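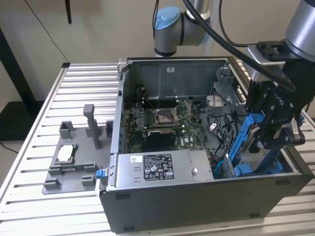 # Plurnura Disassembly Set, student project card

Datasets > Student Projects > Plurnura

Tags: robotics, e-waste, manipulation, student work

Plurnura is a set of recordings made by the robotics club at Prendville College. The task is taking parts out of an old desktop computer with a robot arm and gripper. Hajar El Khatib wrote the control programs and Radwa Hegazy prepared the labels.

## Contents

The set has 130 recordings, made on 3 computer towers. Each recording is one attempt at one part. There are 4 kinds of task:

- `drive`: the tower lies on its side and the gripper works at the drive and the blue plastic rail
- `memory`: modules are pulled from their slots
- `cpu`: the processor is placed in the square tray on the grey fixture plate
- `cable`: one connector is released

Failed attempts are kept in the set and have `result: 0` in the label file. Please do not delete them before you compare your results with ours.

## Known problems

The black cables inside the case change their place between recordings. In 20 recordings of `drive` the label for the end of the grasp was written by hand, and it can be late by a few images. The power supply stays in the case for all tasks.

## Use

Unpack the archive into `data/` and run `python check.py` first. It prints the name of each file which is missing. The older labels from July are in `old/`, and they use different names for the tasks.

Last change of this card: 2022-04-24, by Radwa Hegazy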